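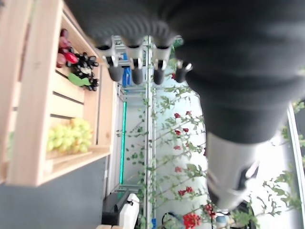 Titari Releases Slatted Timber Crate Range for Fresh Produce Display

Titari has released a range of open-slat timber crates for the display of table grapes and other soft fruit in independent grocers, farm-gate shops and market halls. The range is available to trade customers from May and replaces the closed-side trays the company has supplied until now.

The crates are made from unfinished, light-coloured timber with horizontal slats and a gap between each slat. The interior is divided into an upper compartment and a lower level, so that grape varieties of different colour can be shown in one unit without being mixed. A typical arrangement places red and black bunches in the upper compartment and green bunches on the slat below.

Villads Juhl, product manager at Titari, said the layout was drawn up after visits to stores that were already stacking trays on top of one another to get the same effect.

"Grapes are sold by colour before they are sold by variety," Juhl said. "When red, black and green are placed side by side on a flat bench, the bunches spread into each other and staff spend time separating them. A second level fixes the boundary. The customer can still see all three."

Construction

Timber is supplied raw. No stain, lacquer or oil is applied at the factory, and Titari recommends that none be applied in store. Slats are fixed from the outside face with the fastener heads set below the surface. Inside edges are eased to reduce bruising where berries rest against the timber.

The front edge of each crate is thicker than the slats. It carries the load when the crate is lifted and continues into a lip at the bottom, which retains loose berries and gives a flat face for a price ticket. Ticket holders are sold separately and clip over the lip without tools.

Each crate has a rated load of 30 kg, evenly distributed. The rating applies to a crate standing on a level surface. Crates displayed at an angle should be loaded to the lower level first, and the upper compartment should be filled to no more than the height of its front slat.

Two models are available. The Praltier 500 is 500 mm wide and is intended for end-of-aisle and counter use. The Praltier 90 is a narrow unit designed to stand in a corner at 90 degrees to a neighbouring crate, with the open side facing the aisle. Both models share the same slat spacing, and replacement slats are interchangeable.

Airflow and fruit condition

The slat gaps allow air to move through the sides of the crate as well as over the top. In closed trays, moisture released by the fruit tends to collect at the base, where the lowest berries are also under the greatest weight. The open sides and the second level are intended to address both conditions. Titari makes no claim regarding shelf life, which depends on variety, harvest condition and store temperature.

Bunches should be placed stem up and in a single layer where space permits. Tightly packed bunches, including most green seedless types, are suited to the lower slat because they hold their shape without side support. Larger-berried red and black types should be kept in the upper compartment, where they can be turned and checked without lifting the fruit beneath.

Dressing the crate

Artificial leaves may be used as a backing or as a divider between bunches. A single bright green leaf placed diagonally under dark fruit gives enough contrast for most lighting conditions. Leaves should be washable and should be removed and cleaned whenever the crate is emptied. Paper and straw liners are not recommended, as they close the slat gaps.

Store planners should note that pale timber reflects more light onto the fruit than dark or painted timber. Under warm lamps this can make green grapes look more yellow than they are. Titari advises checking the colour of the display from the customer side before fixing the position of overhead lights.

Placement

The crates may be used on benches, tables or the floor of a display plinth. A smooth, matte surface in a neutral colour is preferred. Gloss surfaces produce reflections at the base of the crate that make the lower level harder to read. Where crates are placed next to metal shelving, a clearance of 100 mm should be kept between the slats and the nearest upright so that the crate can be lifted out without scraping the timber.

Crates should not be placed under misting equipment. Unfinished timber absorbs water and will discolour along the end grain.

Cleaning and maintenance

Brush out stems and loose berries at the end of each trading day. Wipe slats with a damp cloth and a food-safe cleaner, then leave the crate to dry on its side. Juice marks from dark grapes will lighten with repeated cleaning but may not disappear. Light sanding along the grain is permitted, provided dust is removed before the crate goes back into use. Slats that have cracked or lifted should be replaced, and the crate taken out of service until the new slat is fitted.

Availability

The Praltier 500 and Praltier 90 are distributed by Plorkeck, which also holds stock of replacement slats and ticket holders. The minimum trade order is 30 crates, in any combination of the two models. Orders of 100 crates or more are shipped direct from the Titari workshop. Crates are delivered assembled and nested in pairs where the models allow.

The first retailer to adopt the range is the Tesfamariam group of greengrocers, which will use the crates for grapes through the current season and for stone fruit after that. A version with a deeper lower level, suited to citrus, is in development. Specifications will be published when load testing is finished.

About Titari

Titari designs and manufactures timber display fixtures for fresh food retail. Its catalogue includes crates, bench risers, bread racks and market stands.

Trade enquiries: Plorkeck, distribution desk
Media enquiries: Villads Juhl, Titari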